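Cukdale cell: hand checks in the simulator

The simulated cell at Cukdale has a new setup routine, put together by Hilkka Vainio in June after the hand model was swapped for the Söderlund version. It applies to everyone who loads the room, including the Tosthorpe group.

Start with the hand. Bring it up in front of the plain walls and stop it there before running anything else. The square marker on the upper face should show its whole white margin, with the two bolts on the strip below it. Look at the round joint disc on the side housing as well, then go along the four finger segments. They should sit one below another with dark gaps between them. If two segments touch, reload the joint file and start over.
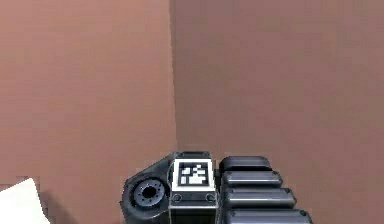
Room and camera

Load room 306, not 241. The older room has the same furniture but its walls were built to a different scale, and saved camera positions from one do not carry over to the other.

Next, run the near-surface view. Trygve Midtbø added this one after several runs at Brivmont stopped with the camera too close to a large flat surface and no warning in the log. Most of the view is taken up by the mauve-brown surface, so check the left side: the dark chair, the pink wall with its shadows, and the white floor at the bottom. Jagged steps along the floor line are fine at this render setting. Missing shadows are a fault — reset the lights and load the room again.
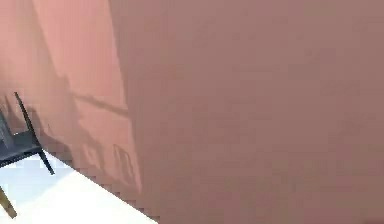
Logging

Write down the room number and the joint file version after each check. The log keeps the last 16 entries, so copy out anything you want to hold on to. Faults go to Hilkka, camera positions to Trygve. The old routine stays on the shared drive until the Tosthorpe group has moved over.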